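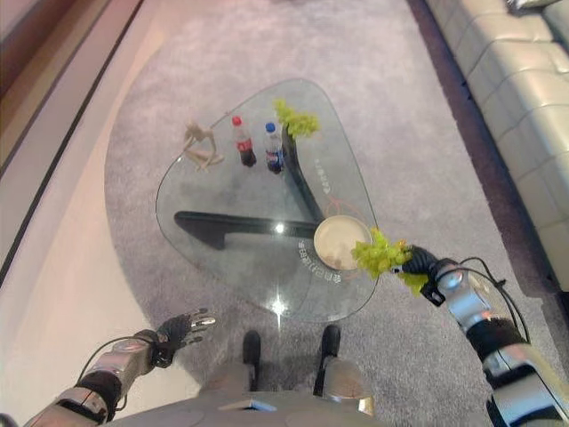 Crenshaw, May 2019. Talk on living with a glass coffee table. Sixty-minute slot including questions, so stop talking at 45 and let them ask.

## Opening

Say hello, thank Crenshaw for having me back. Check they can hear at the back before going on.

Start with the question I get most: is a glass table more work than a wooden one? My answer is yes, but the work is small and often. A wooden top will forgive you for a week. Glass shows the crumbs, and it shows the carpet too, so what is underneath counts as part of the table.

Ask for hands: who has one at home? Who has one and regrets it?

## What ends up on it

Keep this part short. Fizzy drinks, fruit, a plate that had something on it, one ornament. Most coffee tables I go to have some mix of these.

Points to make:

- Tall bottles go towards the back, away from the side people sit at. Caps on. Cola dries sticky and you will find it with your sleeve.
- Grapes need a dish. Left on the bare glass, they roll as soon as they come off the stalk, and they leave marks. A shallow bowl with a bit of a rim is enough.
- One ornament is plenty. A jointed wooden artist's figure is fine if it's standing or lying flat - anything in between gets knocked.
- Plates with crumbs on go straight to the kitchen. Don't stack other things on them.

(If they look restless, skip the bit about coasters. It's in the handout.)

## Clearing it

Order matters more than speed. I do it the same way each time:

1. Fruit first, into its bowl. Lift the bunch from underneath with your fingers spread.
2. Bottles, held by the body and never by the cap.
3. Plates and bowls.
4. The ornament last, because it can wait on a shelf while you wipe.

Cables next. Run them round the edge if they must be there at all. A cable over the top next to a bowl will pull the bowl with it one day.

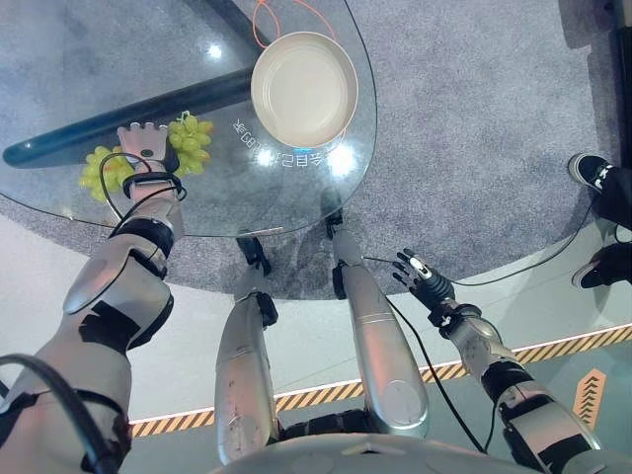
A woman at the November talk disagreed with me on the fruit. She said that she leaves grapes out on the glass on purpose, as her children eat them there and never touch the bowl, and she would sooner wipe the table twice a day than throw fruit away. I told her that was fair. Repeat it here, it usually gets people talking, then go back to the notes.

## Wiping

Dry cloth first to lift the crumbs, damp cloth second, dry cloth again. Going in with a wet cloth just pushes crumbs about. Do the edge as well, all the way round.

Printed glass: some tables have lettering or a thin line on the top. Ask at the shop which face it is on, and keep scourers off until you know. I'd wipe along the curve of the writing and leave the rubbing for the plain parts. The Giren leaflet is on the side table for anyone who wants it.

Underneath: the dark legs and bars show dust through the top, so they need a wipe each time too. Old sock over the hand does the job. Pick crumbs off the carpet by hand before hoovering close to the legs.

Stand off to one side and look across the glass towards a light. You'll see every smear. Looking straight down, the shine from the ceiling gets in the way.

## Buying one

Only if there is time. People will ask about Kokero and Gondholm. I've used both and I don't sell either. Rounded corners are kinder to shins. Try reaching right across it in the shop - if you can't get to the far corner without leaning on the glass, it's too big for the room.

## Before questions

Handouts by the door, 14 left from last time and a fresh pile in the blue folder. Spare cloths are in the bag under the lectern. Hand the microphone back before packing up.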